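How to Try Out a Home Robot Kit Before You Pay for It
Posted 13 October 2021

Two-arm robot kits for the home are being sold hard right now, and the Nistach is the one I get asked about most. The sales page says it will "help around any kitchen." Maybe. I would want to see it in my own rooms first, and the seller, Lellis, does offer a trial if you push for one. What follows is how I would spend that trial.

Step 1. Read the price sheet twice.
The base kit has two arms and two grippers. The Ukis software plan is billed apart from it, and it is easy to miss. Our first quote left it off. The trial itself cost us 541 dollars, refundable only if you buy, so treat that money as gone.

Step 2. Pick your own jobs.
The installer will show up with a list of tasks that suit the kit. Thank them and put the list away. Write down 11 small things you do at home every day and leave them exactly as awkward as they are. Include something see-through, something soft and something kept down low. Clear plastic is where I expect any gripper camera to struggle, so it goes near the top of my list.

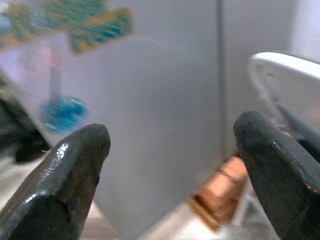
Give each job two tries and write down the result right away. If the installer wants to move the object closer or turn it to face the arm, write that down too. A robot that needs a person to set up every grab is a slow way to tidy a room.

Step 3. Start with the fridge.
Door shelves are a fair test because bottles stand close together and the bin has a lip. Run it once with the door already open. Then close it and ask for the same bottle. The brochure calls both of these "fridge tasks" as if they were equal, and I don't think they are.
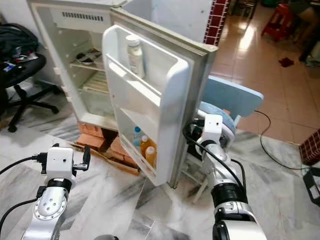 Door open, three bottles in the lower bin, both arms in front.

While you are there, look at the cables. Ask which ones stay after the install and where they will run. The Lappalainen floor clips in the add-on list are a separate charge, and I would hold off on them until you know where the robot will be parked.

Step 4. Try it on a normal day.
Demos tend to happen in quiet, cleared rooms. Mine isn't like that, and I doubt yours is. Before anyone else comes into the room, find the stop control, press it yourself and see what the arms do. Ask for the rules on children in writing - "it's perfectly safe" on the phone doesn't count - and keep an adult at the stop control the whole time.

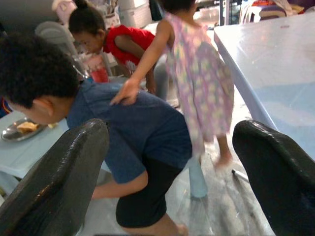 Gripper camera view: three children by the tables.

Ask who can see the camera pictures and how long they are kept. I asked in April and was sent a link to the general terms, which didn't answer either question. Don't sign until you have a reply you can save.

Step 5. Add it up.
Count only the jobs done with no help from you or the installer. Then put that number next to the full price, software plan included. If the seller offers a discount for signing before the trial ends, let it expire.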